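**Re: [kitchen-cell] arm drifting after restart, which bit do I redo?**

From: Dénes Hegyi
Wednesday, March 19, 2025

> We moved the Flulard cell back against the wall at Sitbridge after the floor was cleaned and now every pick lands short. Not by much, maybe a finger's width, but it's the same amount every time. I've rerun the wrist calibration and it says pass. Gripper opens and shuts fine. Do I have to redo the whole setup or is there a quicker way? Also the log is full of "soft limit, joint 4" and I don't know if that's the same problem or a new one.
>
> Virág

Virág, quick one between meetings, sorry for the mess.

Same amount every time = base, not wrist. The wrist calibration only knows about the camera and the hand, it has no idea you've shifted the stand. So it passes and you still land short. You don't need the whole setup. Redo the base touch-off and leave the rest alone.

Order I'd do it in:

1. Lock the castors first, then wind the feet down. If you touch off on the castors you'll be doing it again tomorrow.
2. Level across the mounting plate both ways. Use the long level, the short one in the drawer of the trolley is bent.
3. Swap the fingers for the pointer tip. Tell the controller you've done it!! I forgot in June and put the pointer into the worktop.
4. Touch the reference marks in the order the Skumia sheet gives. Slow speed, hand on the stop.
5. Save under a NEW name. Don't overwrite the old base file until you've had a good day on the new one.
6. Fingers back on, tool setting back, then pick something soft before you try anything hard. 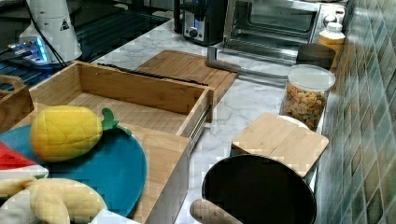 On step 6, run it at least 2 times with the things in different places. One good pick means nothing, you can be lucky in the one spot and still be out at the far end of the counter. Go for the furthest reach you normally use, and the nearest. If near is good and far is bad then it's twisted, not shifted, and you want to touch off again with the marks further apart.

Joint 4 — I think it's the same cause. With the base wrong the arm is reaching from a place it isn't really in, so it folds the elbow up more than it should and brushes the limit. Please do not widen the limit to make the message go away. Someone did that on the other cell and the cable wrap took the punishment. If the message is still there after a clean touch-off, look at the wrap round the forearm. It should slide when you tug it. If it's tight, undo the last two clips, turn the joint end to end by hand with the power off, and clip it up again where it wants to sit.

While you're in there:

- grease is due on the slide every 2,490 hours and yours was showing 3,092 last time I looked, so it's well over. The tube is in the blue box, a thin smear only, wipe off the old stuff frist
- finger pads: if they've gone shiny swap them, don't sand them
- check the two screws under the gripper flange, they work loose. Snug, not gorilla
- blow the dust out of the controller filter. Outside pls

The camera bracket you can leave. If it had moved then the wrist calibration would have failed, and you say it passed.

One thing I'm not sure about is your restart order. If the controller comes up before the arm has power it can load the last base file it likes the look of, which isn't always the one you saved. Ours does it around one start in ten. Arm on, wait for the steady light, then controller. Then read the base file name on the start page and check it's the new one before you press anything. If it's picked up the old one you'll be exactly a finger's width short again and you'll blame the touch-off.

If it still lands short after all that, send me both base files, old and new, and the log from switching on up to the first bad pick. Not the whole day's log, my mail bounces it. I can compare the numbers tonight and tell you which way it's gone.

Whole job should be done before lunch if the feet aren't siezed. If they are, there's penetrating oil under the bench, leave it to soak and do the filter meanwhile.

Dénes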